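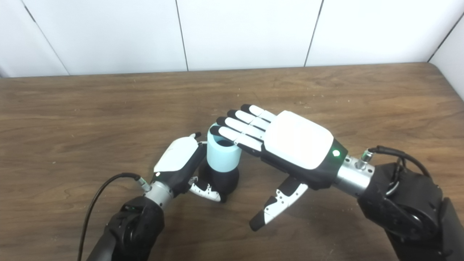

Farnton, 07/01/2026

Grilina Two-Hand Bench Station

The Grilina is a pair of arms with a pair of hands, set up to work at a table the height of the tables you already own. It handles small upright things: cups, holders, sleeves, caps, the sort of part that goes into another part 800 times a shift while somebody's shoulders slowly climb toward their ears.

We build it in Farnton and have been selling it since June. Our sales department would like me to say it transforms the workplace. It takes over one seat at one bench, and the person who used to sit there gets a different chair.

What it does
The left hand holds the base and the right hand deals with whatever goes in or on top. Cup-and-holder jobs are its bread and butter. Each hand has a thumb and fingers, so most parts can be handled without a custom fixture, and your fixture drawer can go back to being where people keep their snacks.

What it does not do
Tape. Anything that comes in a bag inside another bag. Parts that somebody "just sort of wiggles" – if your work instruction contains the word wiggle, call us before ordering.

What happens to the people
Tveit put in 7 stations at its Fandlow packing hall. Britt-Marie Haugland, the shift lead there, expected a quieter room and got a louder one, as the packers now had time to talk to each other. Two of them moved to incoming inspection, which had been short-handed for as long as anyone could remember. One asked to go back to packing by hand and did. There is still plenty of it.

The job that grew is the one we call minding. A minder looks after a row of stations, refills the trays, clears a stop when there is one and teaches new parts. Valter Granström had 22 years on the bench before he became Fandlow's first minder. His review, in full: "It's fine. It doesn't take my pen."

We ask that minders get paid more than they did before. We can't put that in the warranty, though Oda Solberg in our service office has tried.
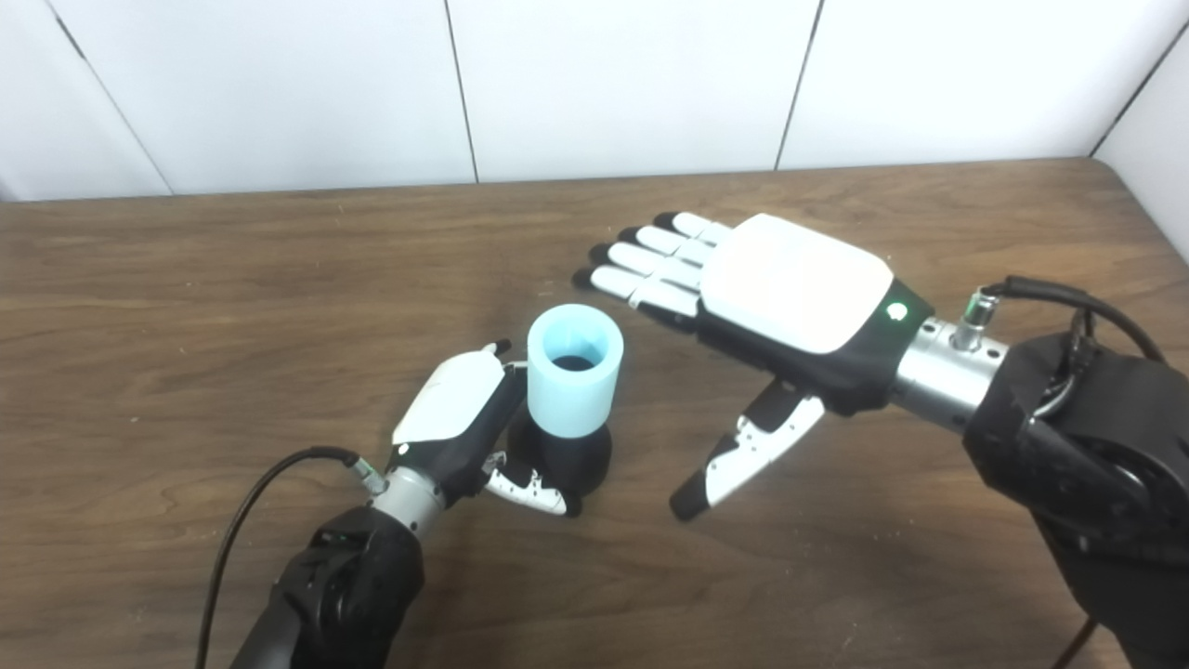

Teaching a new part
You show the station where the part starts and where it should end up, then run it slowly and correct it. Allow a morning for the first part and less for the next. Please let the person who knows the job do the teaching. Engineers may watch, with their hands in their pockets.

In the crate
Two arms with hands, left and right
Control cabinet and cables
Stop buttons, two, both large
Spare fingertips
Printed manual, 142 pages, of which Chun-hung Man insists you need four

You supply
A level table that doesn't wobble. Folded cardboard under one leg counts as wobbling.
Power and decent light
A person who would like the job

Ordering and visits
Stations are built to order. Write to Lakmal Siddiqui at the Farnton office with a sample of your part, ideally a few samples, and tell us who does the work now. Better still, bring them along. They ask better questions than the purchasing department, and they're usually the ones who notice the coffee machine.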